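## 선적 예약 시스템 전환 관련 자주 묻는 질문

Plamby 예약 포털이 6월부터 새 시스템 Enano로 바뀝니다. 화주와 포워더께서 고객센터에 많이 주신 질문을 모았습니다.

**기존 계정을 그대로 쓸 수 있습니까?**

네. 아이디와 비밀번호는 그대로입니다. 처음 로그인할 때 휴대전화 인증을 한 번 거칩니다. 인증 번호가 오지 않으면 등록된 번호가 회사 대표번호로 되어 있는지 확인해 주십시오. 유선 번호로는 인증 문자가 발송되지 않습니다.

**이미 확정된 부킹은 어떻게 됩니까?**

전환 시점에 확정 상태인 부킹 776건은 모두 이관됩니다. 부킹 번호는 바뀌지 않습니다. '대기' 상태였던 건은 이관 대상이 아니므로 Enano에서 다시 신청하셔야 합니다.

**과거 선하증권 사본은 어디서 받습니까?**

'문서함 > 지난 서류'에서 PDF로 받을 수 있습니다. 조회 기간은 최근 26개월입니다. 그 이전 서류는 고객센터에 선하증권 번호를 알려 주시면 영업일 기준 이틀 안에 이메일로 보내 드립니다.

**서류 마감 시각이 달라집니까?**

부산항 출항분은 오후 4시로 종전과 같습니다. 광양항 출항분은 오후 5시에서 오후 4시로 당겨집니다. 마감 후 정정은 포털에서 처리되지 않으며 담당 영업소로 연락하셔야 합니다. 정정 수수료는 종전 요율을 적용합니다.
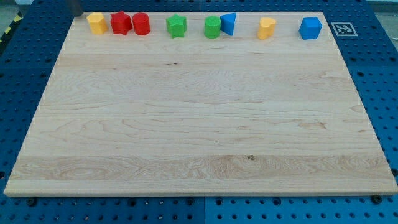
**부산, 6월**

전환 첫 주에 접수된 문의 가운데 앞의 내용에 없던 것을 아래에 추가했습니다.

**EDI로 연결해 쓰고 있는데 설정을 바꿔야 합니까?**

접속 주소만 바꾸시면 됩니다. 전문 형식은 같습니다. Jakov 중계 서비스를 쓰는 업체는 중계사 쪽에서 일괄 변경했으므로 따로 하실 일이 없습니다. 직접 연결 업체는 새 주소와 인증서를 메일로 받으셨을 것입니다. 받지 못했다면 전산 담당 Habibur Debnath에게 요청하십시오.

**전송했는데 오류 코드 619가 나옵니다.**

컨테이너 번호의 검증 숫자가 맞지 않을 때 나오는 코드입니다. 구 시스템은 이 항목을 검사하지 않고 접수했습니다. 번호 열한 자리를 다시 확인해 전송하십시오. 번호가 맞는데도 같은 코드가 나오면 컨테이너 문에 표기된 번호를 찍은 사진을 첨부해 문의해 주십시오.

**화물 추적 화면에 환적항 정보가 비어 있습니다.**

Biswas 터미널을 거치는 화물은 환적 정보가 하루 늦게 표시됩니다. 터미널 쪽 자료를 하루 한 번, 오전 6시에 받고 있습니다. 급한 건은 부킹 번호를 가지고 영업소에 전화하시면 확인해 드립니다.

**운임 견적도 Enano에서 받을 수 있습니까?**

일반 컨테이너만 가능합니다. 냉동, 위험물, 규격 초과 화물은 종전처럼 견적 요청서를 이메일로 보내 주십시오. 온라인 견적의 유효 기간은 발행일부터 14일이며, 유류할증료는 선적일 기준으로 다시 계산합니다.

**한 회사에서 몇 명까지 계정을 만들 수 있습니까?**

인원 제한은 없습니다. 다만 관리자 권한은 회사당 2명까지 줄 수 있습니다. 관리자가 퇴사한 경우에는 사업자등록증 사본과 변경 신청서를 보내 주십시오. 신청서 양식은 '고객지원 > 서식'에 있습니다.

**구 포털은 언제까지 열려 있습니까?**

6월 말까지 조회만 가능합니다. 예약, 정정, 취소 버튼은 이미 막혀 있습니다. 저장해 둔 화주 주소록은 자동으로 옮겨지지 않습니다. 구 포털의 '주소록 내려받기'로 파일을 받은 뒤 Enano의 '거래처 관리'에서 올려 주십시오. 엑셀 파일의 첫 행은 지우지 마십시오.

**전화 문의는 몇 시까지 받습니까?**

오전 9시부터 오후 6시까지입니다. 점심시간에는 EDI 장애 신고만 받습니다.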